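Chapter 4
Wood as a Material

Wood is sold in two main forms, solid boards and glued panels. A solid board is cut from one log and moves with the seasons, wider in damp air and narrower in dry air. A laminated panel is made from strips glued edge to edge. If one strip tries to cup, its neighbors hold it back.

In this chapter you will learn to read grain, measure moisture and choose a glue. Section 4.2 follows a Kekodwood panel 400 mm wide through one heating season. Before you begin, review the table of densities in Chapter 3. 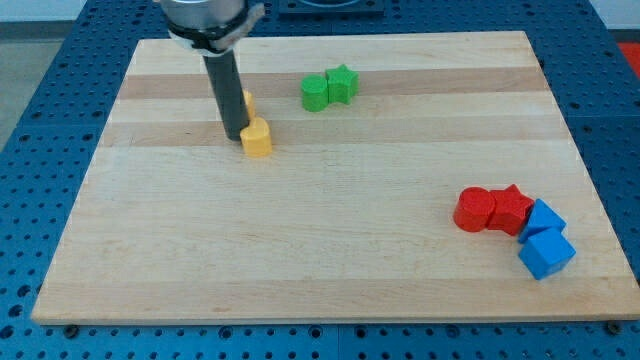 Figure 4.1 Laminated board in light maple-colored wood, with a yellow block.

Key terms: grain, cupping, edge joint, moisture content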